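Kakitstead Kitchen Arm

The Kakitstead kitchen arm is a long-running build at the Kakitstead shared workshop, in which a jointed robot arm with a two-finger gripper is taught to handle ordinary cookware. It was begun in July by Nawal Tahiri and Keegan Li, who had met at the workshop's Friday open bench and found that they both wanted, for rather different reasons, a machine that could look after a pot.

The project grew out of an earlier one called Winora, a stirring stand built by Tahiri at home from a drill motor and a good deal of patience. Winora could stir well enough, but it could not take a lid off or put one back, and its owner had to stand beside it the whole time. Li suggested starting over with a proper arm, and the pair spent 900 dollars of their own on tables, wiring and fittings before the first movement was tried. The control program, named Vistis, was written over 30 evenings by Aravind Namboodiri, and it is still kept in one plain folder that any member may copy and change.

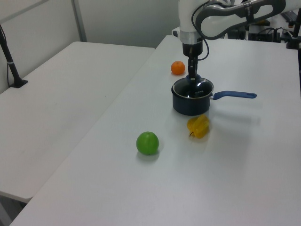
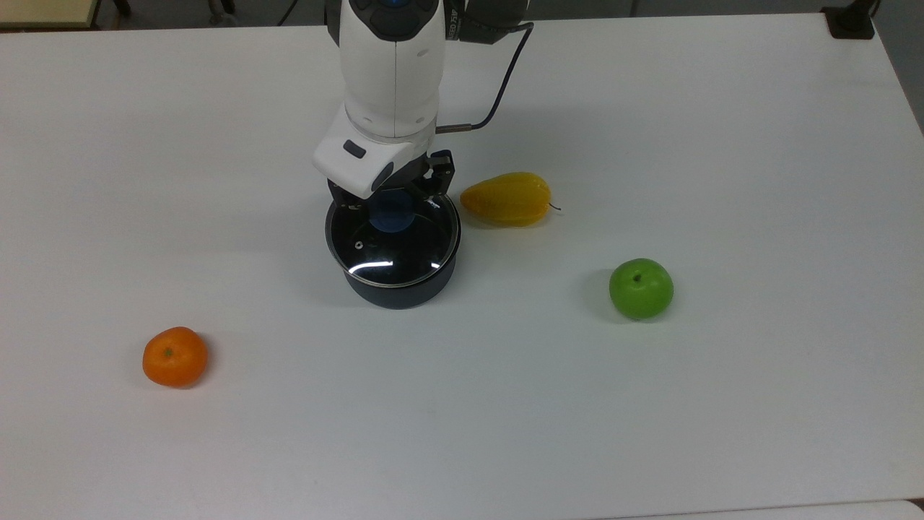
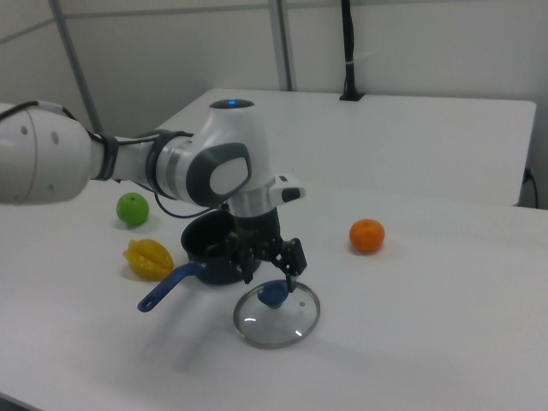
Lid handling is the part of the build that members talk about most, and it has its own chapter in the workshop handbook, written by Iraís Esquivel. A lid is a fussy thing to pick up - it is slippery, it is wider than the hand that holds it, and it swings if it is taken even slightly off center. Esquivel's advice is to use a lid with a raised knob, like the blue one on the clear lid that the gripper holds tilted near the small black saucepan, and to close both fingers on the knob before any lifting begins. The handbook also asks builders to practice with a cold, empty pan and to keep a hand near the stop switch.

Afshin Kordestani later added a slow mode, known among members as the Benavides setting after the street where the workshop had its first home. It lowers the arm at half speed over the last 2 inches, and most newcomers are happy to leave it switched on for good. Vistis keeps a log of each attempt, with room for 4000 entries before the oldest ones are cleared away, and members are warmly encouraged to add a few words of their own about what went wrong.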